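Section 5. Running the Simulator Station on Open Day

Read this one even if you skipped the others. Section 4 got your hardware out of the crates and onto the network. Section 5 is the part where people walk in off the street on a Saturday and want to drive a robot hand with a headset on their face, and I've run it enough times now to have opinions.

The station is the simulated room, the one we call Bogdan. Visitors put on the headset and the Laritz glove, and they steer the hand through a furnished room that only exists on the computer. The same software feeds our real arm in the back lab, so anything you learn here carries over. If you came to set up the real arm, go to Section 7 (and please wear the glasses!).

5.1 What you need on the table

The station laptop and its charger
The headset, with two spare face pads
The glove, right hand only
The base puck for the glove
A big monitor for the people in line
A roll of bright floor tape
Wipes, more than you think

The left glove lives in a different case and will not pair with this laptop. I have tried. Margareta Moldovan has also tried, with more patience than me, and she wrote half the driver.

5.2 Setting up the floor

1. Pick a spot away from the door. People come in, stop dead and look at the monitor, and you don't want them doing that in the doorway.

2. Tape a square on the floor, 5 feet on each side. The visitor stands inside it and everybody else stays out.

3. Put the base puck on the table at the front edge of the square with the arrow pointing at the visitor. If the arrow points the wrong way, the hand moves backward, and kids find this hilarious and will never let you fix it.

4. Run the headset cable up and over the hook on the monitor stand. Leave enough slack for a full turn.

CAUTION: Visitors cannot see the real room with the headset on. One staff person stands next to the square the whole time and does nothing else. No answering questions about parking.

5.3 Starting the software

1. Turn on the laptop and plug it in. Do not trust the battery, which drops fast once the graphics card wakes up.

2. Open Elus from the desktop. Wait for the gray window to finish loading before you touch the glove. The first load of the day is slow, so I start mine while I'm still taping.

3. Pick "Jostovow" from the list of room files. This is the open day version with the menus locked. The other files are for the lab folks and they will let a curious ten-year-old delete the floor.

4. Turn on the glove with the button under the wrist strap. A steady green light means it's paired. Blinking green means it's thinking. Orange means charge it.

5. Put the glove on yourself and do the calibration: flat hand, fist, flat hand, then touch your thumb to each finger in turn. Go slowly. The program waits for you.

6. Check the hand on the monitor. Wiggle one finger at a time and make sure the matching one moves on screen.

NOTE: If the thumb lags behind the rest, the strap is loose. Tighten it and do step 5 over. I used to restart the whole program for this and felt pretty silly when Margareta just pulled the strap.

5.4 Getting a visitor going

1. Ask before you put anything on anyone. Some people only want to watch, and the monitor is there for them.

2. Glove first, headset second. The other way around, they can't find the finger holes and you end up wrestling a stranger's pinky.

3. Run the quick calibration by pressing F5. It's the short version of the one you did, flat hand and fist only, and it's good enough for a turn.

4. Let them look around for a bit. Don't give them a job yet! Most people want to hold the hand up in front of their face and open and close it, and I'd say that's half the fun of the whole day.

5. Offer a task. I have three that work:

Reach for a drawer handle and close the fingers on it.
Point at something in the room and tell the line what it is.
Bring the hand down close to the book without touching it.

The drawer handle is harder than it sounds. The fingers have to come in behind the bar, and new drivers nearly always come at it straight on and bump the front. Tell them to turn the wrist first, then move in.
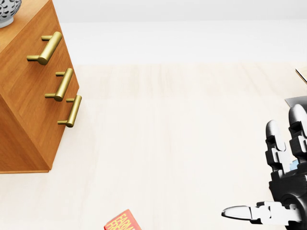

6. After 4 minutes or so of driving, give a friendly warning, then help them out. Headset off first this time, glove second. Have them stand still for a moment before they step over the tape.

CAUTION: If anybody says they feel warm, dizzy or "kind of weird," the headset comes off right then. Don't let them finish the task. Sit them down and get them some water.

7. Wipe the face pad and the inside of the glove strap. Every visitor, every time.

5.5 When something goes wrong

The hand floats off by itself. Somebody walked between the glove and the puck, or moved the puck. Put it back, press F5, carry on.

The picture in the headset freezes but the monitor keeps going. Check the cable at the back of the laptop, it works its way loose. Get the headset off the visitor before you fiddle with it.

The fingers won't close all the way. Small hands, usually. Open Settings, find Glove Size, and move it down to S. Remember to put it back for the next person. I forget this constantly.

A visitor's hand goes through the furniture. The contact setting got turned off. Close Elus and open the room again, and it comes back with contact on.

5.6 Packing up

1. Close Elus from the menu, not with the power button. It saves the session log when it closes, and the lab likes to have those. There were 28 in the folder after our September open day, and I only lost one, to the power button.

2. Turn off the glove and set it on the charger with the palm up.

3. Coil the cable loosely. No tight loops.

4. Pull up the tape. It comes off clean the same day and leaves a gummy line if you leave it over the weekend.

5. Put the puck in the small pocket of the case, the one with the zipper. If it isn't in there, look on the floor under the table.

Charging overnight is covered in Section 6, along with the spare parts list.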